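3.2 Dark cloth on a pale table

Share 13 Comments 0

The folding of household cloth has been studied mostly with light and coloured pieces, such as towels and napkins. Black cloth was usually left out, or it was mixed with other colours, so that its own difficulties could not be seen. In this section we consider only black pieces, placed on a pale and slightly glossy surface. We wanted to learn which parts of a black piece remain easy to read when it is laid down, flattened and folded, and which parts are lost.

The Emora set contains 1747 folding trials. From these we took 110 trials in which the cloth was black and had no large print. The pieces were bought from two suppliers, Ranetti and Canpolat, and were washed once before use with the same powder (Brilla, without softener). We did not iron them. Ironing gives sharp lines which help the reader of the fold, and in most homes a piece of laundry comes to the table without such lines.

The outer edge of the piece is the simplest part. Black against white gives a strong border, and even a small curve in it can be followed without effort. When the border lifts slightly from the table, a thin lighter rim may appear beside it, and this rim was for us the most useful sign that the cloth is not yet lying flat. We marked it in all trials where it was present. A piece with a lifted border was not counted as flattened, even if its outline looked correct from above. 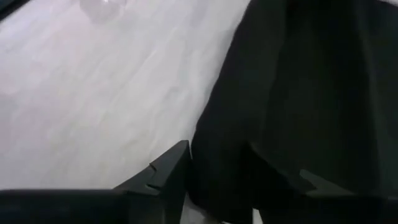
Inside the outline the situation is different. A fold in a white towel makes a grey shadow which everybody can see. A fold in a black shirt makes only a band of dark grey next to a darker one, and the difference is small. Broad folds could still be found in most trials. Narrow creases were found only where the cloth was bunched and the light came from the side. Our two markers agreed well on the broad folds and poorly on the narrow ones, and for this reason the narrow creases are not used in the results of Section 4.

The distance of the view also has influence. From near, a black piece may fill a large part of the view and lose almost all its texture. It becomes one dark shape with one readable side. A marker who sees only this view can say where the cloth ends, but he cannot say how many layers are lying there, or whether he is looking at a sleeve or at the body of a shirt.

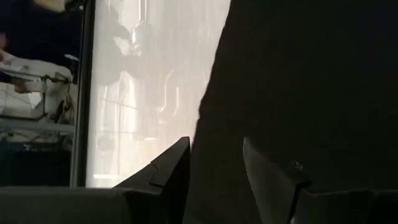
We therefore asked the markers to decide on the layers from the upper view and to use the near view only for the border. This rule was written down on 31 July 2018, after a first round of marking in which the two views were used freely and the answers did not match. The first round is not included in our numbers.

In the upper view the general form of the piece can be judged quickly. We used three words for it: flat, partly folded, and gathered. "Partly folded" means that at least one side is turned over or lifted while the opposite side is still straight. Many pieces stayed in this state for a long part of the trial — longer than we expected from our earlier work with towels.

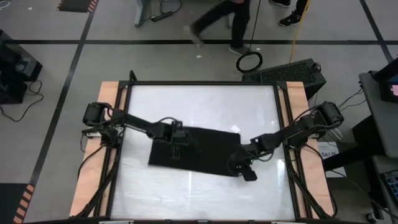

Figure 3. Upper view of a black cloth on the white work surface. The left edge is straight; the right side is partially folded or lifted.

The third word, "gathered", was the most difficult one. When a soft piece is held at both ends, the upper layer can become tight while a lower layer hangs free, and the outline is then no longer similar to the garment. The markers could not always tell a folded shirt from a towel in this state. We permitted the answer "not known", and we think that this is better than a forced choice. A small label or tag, where one is attached, can help here, as it is light in colour and keeps its place on the cloth. It shows the marker which end he has before him.
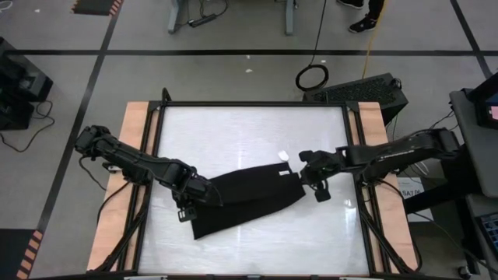
Figure 4. Black fabric held at its left edge and at its right end. The upper layer is taut along the diagonal, with overlapping folds and a lower flap towards the bottom left. A small white tag is seen near the right end.

Each trial was marked for up to 200 seconds. Small light things lying on the table beside the cloth, for example scraps of paper, were not marked and were not taken as part of the piece. Tags were marked only if they were attached to the fabric.

One limit should be mentioned. The table was pale in all the trials of this section, and the strong outer border depends on it. On a dark table the same pieces would probably lose also their outline. A smaller group of trials on a brown surface was made in August and is treated in Section 5.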